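I made it out to Stoven for the November cup match, and I'm still a bit hoarse, so bear with me.

Prukska won it by 3, and if you left at three-quarter time to beat the traffic (I saw you, whole back row of the east stand) you missed the best quarter of footy this league has played all season. Atallah were in front for most of the afternoon and looked comfortable. Then Rizwan Lodhi moved into the middle and just started taking the ball off people!

Lodhi is a quiet guy. I caught him outside the rooms afterward and asked how he felt, and he said, "Tired, mostly. My hamstring's fine, before you ask." I was about to ask. 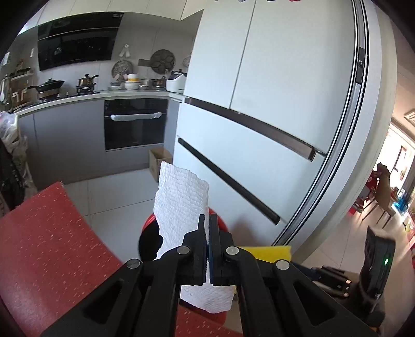

A paper towel over a red trash bin.

The final score was 69 to 66, and the winning kick came from Zewditu Lemma, from 40 meters out on a pretty nasty angle. She'd missed an easier one in the second quarter and told me she'd been stewing on it ever since. "I didn't look at the scoreboard," she said. "I thought we were already ahead." Her teammates thought that was hilarious.

Atallah coughed up 13 free kicks, and their coach wasn't in a mood to chat about it, which is fair enough. I thought two of them were soft, and the one right before Lemma's goal was there all day long.

Prukska get a week off now and then go on the road to Fodent, where they haven't won since I started covering this league. I'll be there with a thicker coat.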